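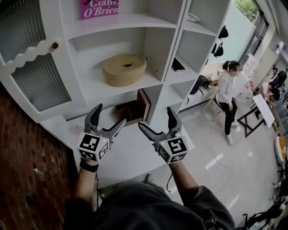

Storage > Small Spaces > How to reset a cubby cabinet

If you've got a cabinet with open cubbies, you already know how it goes: you fill it beautifully once, and six months later every shelf holds a bit of everything. I love doing a full reset, and it's a job you can finish in an afternoon with the radio on. The cabinet I'm working on is a big white one, part glass door and part open shelves, and I'm starting with the wide shelf in the middle, where the beige rope sits wound into a low round coil. That coil is the whole method in miniature, so I'll come back to it.

What you'll need

A damp cloth and a dry one, a pencil, a strip of masking tape, a tape measure, and a cardboard box for anything that's leaving. I also keep an old toothbrush handy for the corners. You don't need to buy any baskets. Please don't, at least until the end! I spent far too much on a set from Joltier before I'd measured a single shelf and they stuck out at the front by the width of my thumb.

Step 1: Clear one shelf at a time

Take everything off one shelf, put it on the floor or the bed, and leave the others alone. If you empty the whole lot at once you'll be sleeping under it. Top shelf first, so the dust falls on shelves you haven't cleaned yet.

Step 2: Wipe, then measure

Go over the shelf with the damp cloth and then straight away with the dry one. Work the toothbrush into the back corners - it's surprising what lives there. Ribbed glass wants wiping along the ribs, and any fancy edging on a door wants a bit of patience and a cotton bud.

While the shelf is bare, measure the width, height and depth and write them on a bit of tape stuck underneath. I do this with every cabinet now and it has saved me so many trips back to the shop.

Step 3: Give each shelf one job

Stick another bit of tape on the front edge and write the job on it in pencil. Mine usually go like this:

Top: books, and things looked at more often than handled
Middle: the things you reach for most
Narrow cubbies: flat things and small things
Low and deep: an organiser with its own compartments

Dede Ankrah, who taught me most of this, writes hers as questions ("Do I use this on a Tuesday?") and I've never been able to keep up with that, but it works for her. Leave the tape on for a fortnight and change it if the household keeps ignoring you. They're probably right and the tape is wrong.

Step 4: Coil anything long

Rope, straps, extension leads, ribbon, all of it. For anything flat, start with a tight little turn in the centre and wind outwards on a table, keeping it lying flat as you go. When it's wide enough, let the next layer climb on top. Finish by laying the loose end over the top where you can find it again. Don't tie it with its own tail, you'll only be picking at the knot later.

A coil made this way will sit happily on an open shelf and looks lovely, too. Kofi Akolgo timed me on a long luggage strap and it took 70 seconds, including one restart.

Step 5: Use the deep cubbies properly

Deep cubbies swallow things. A wooden desk organiser with dividers is perfect down there, as you can slide the whole thing forward, take what you want and push it back. Put the tallest things in the back row. If it scrapes, stick felt pads on the bottom (a sheet from Akpalu cuts up into loads).

Step 6: Hang the small bags

Small bags never behave on a shelf. They slump, and then other things get put on top of them. Hang them on the outside of the cabinet instead, one higher and one lower so the straps don't tangle. Empty them first! I found two bus tickets, a dried-up pen and a very old mint in one of mine.

Step 7: Put back less than you took out

Aim to leave a bit of every shelf bare, enough for your spread hand. Whatever doesn't fit goes in the cardboard box, and the box goes by the front door tonight.

Keeping it going

I do a two-minute tidy on Sundays, just straightening and re-coiling, and a proper wipe-down in January and July. Sena Antwi does hers whenever she's on a long phone call and her shelves put mine to shame. If you have a go, start with the middle shelf if the top one feels like a chore. You'll want to do the rest by teatime.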